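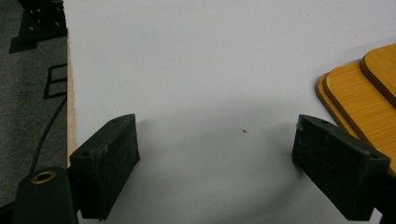 4 min read

3.2 Surface finish and glare at shared desks

Figure 2. White tabletop with a matt surface under even light from above.

Complaints of glare at the Hullby reading room were concentrated at the desks nearest the windows, where the older gloss tops had been kept. We therefore compared gloss and matt white tops of the same size, using the seating plan described in Section 2. Readers worked for 40 minutes at each desk and then rated eye comfort on the scale given by Upadhyay. The order of the two finishes was swapped for half the group.

Ratings were higher for the matt tops (cf. Figure 2), and the gap was widest in the late afternoon sessions, when low sun reached the desks. Under ceiling light alone the two finishes could not be told apart with any confidence. Paper colour had a small effect – cream sheets were rated slightly better on both finishes – but this was not tested further.

The Ferevville room faces north and was measured in September only. Its results follow the same pattern, though weakly, and are left out of the pooled values in Section 4.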